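4. Building the Simulated Bench

Readers who have put a robot together in a spare room will know that the arm is only half of the work, and the bench it stands over is the other half. 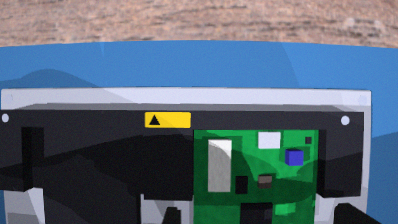 We began the simulation in August, when the shared workshop on Krajewska was too hot to sit in past noon, and it grew from a weekend distraction into the part of the project we now lean on most. The arm itself, which we call Flivell, was put together by Waldemar Cieślak from printed joints and secondhand motors, and it was happily dropping things long before we had a good way of asking why. What we wanted was a copy of its working view that we could reset as often as we liked, without anyone having to crawl under the bench for a missing part.

Figure 4. Simulated view over the work area: a green circuit board set in a dark housing, with the tips of the gripper fingers at the lower edge. The yellow label carries a black triangle and no lettering.

We kept the modeling plain. Components on the board are simple blocks in a handful of colors, and Kazimiera Tokarz, who wrote most of the Zullow scene files, argued early on that fine detail could wait until the lighting was right. She was correct about this, and it took the rest of us a while to admit it. Our first scenes were lit evenly from everywhere, and a grasp policy trained on them did nicely on screen and then went badly astray on the real bench, where a person leaning over to look was enough to upset it. The present scenes therefore have hard, overlapping shadows, and in Figure 4 they cross the board, the housing and the blue surface beside it, so that the green of the board alone comes out in several shades.

For the trials reported in the next section we generated 3208 scenes, changing the light direction and the pose of the housing each time, and held back 126 of them for testing. Rendering was done overnight on the workshop's one decent computer — with a note taped to the power switch, after an unhappy evening in the first week. Training used the Rostetis scripts with only small changes, mostly to the way images are cropped, and we stopped every run at 900 passes whether or not it still seemed to be improving. We repeated the whole procedure with seven random seeds, and all of the seeds are listed in the appendix together with the settings for each run.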